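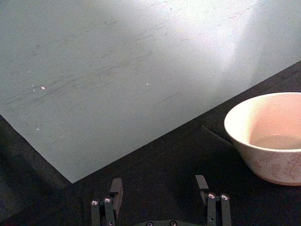

Gusero Table Sheet, Grey-Blue
Posted 2022-05-04 by Henrike Rothe, Product Information

The Gusero Table Sheet is a flat protective covering for dining tables, craft benches and serving counters. It is supplied by Drodusine to schools, community kitchens, aged care residences and private households throughout the Lyons and Clernholm districts. The sheet is placed directly on the tabletop and requires no clips, adhesive or fitted edging.

Colour and finish

The sheet is offered in one colour, a pale grey-blue. Under strong overhead light the surface may appear almost white in places, and purchasers matching the sheet to existing furniture are advised to view it in daylight first. On a black or very dark table the contrast is marked, and the straight edges make it easy to align the sheet with the table or to set it on an angle where only part of the surface is to be covered.

Light scuffing is to be expected in ordinary service. Faint grey marks and streaks develop where crockery and utensils are drawn across the sheet. They do not affect its use and are not regarded as a fault under the terms of supply. Crumbs and small flakes show as pale specks against the grey-blue and should be brushed off before the sheet is wiped or put away.

Use with crockery

The sheet is suitable for use with ceramic bowls, plates and mugs at serving temperature. It is not a heat mat. Pots, oven dishes and kettles must be placed on a trivet, either on the sheet or on the table beside it. Bowls with an unglazed foot should be lifted and not slid.

Many customers use the sheet as a preparation area only and keep serving bowls on the bare tabletop alongside. This arrangement is entirely satisfactory, provided the table itself has a finish that tolerates crockery.

Care

Wipe with a soft damp cloth and a mild detergent. Do not use scouring pads, bleach or abrasive creams. Dry both faces before storage. Store flat wherever space permits; if the sheet must stand upright, support it along the full length of one edge so that the corners are not bent. The corners are cut square and will not recover once creased.

Ordering

Sheets are packed in sets of 2. Institutional orders are accepted in cartons of 8 sets. The present production run is limited to 2,000 sets, of which 1,986 remain available at the time of posting. The next run is scheduled for August, and orders exceeding the remaining stock will be held until that time unless the purchaser directs otherwise.

Returns are accepted for unused sheets in their original wrapping. Claims for damage in transit should be accompanied by the packing slip and lodged with Seon-mi Won, Customer Accounts – please quote the carton number where one has been issued.

Orders may be collected from the Clernholm warehouse by prior arrangement.

Shares: 8 | Comments: 2

Contact Drodusine | © Drodusine. All rights reserved. | Back to top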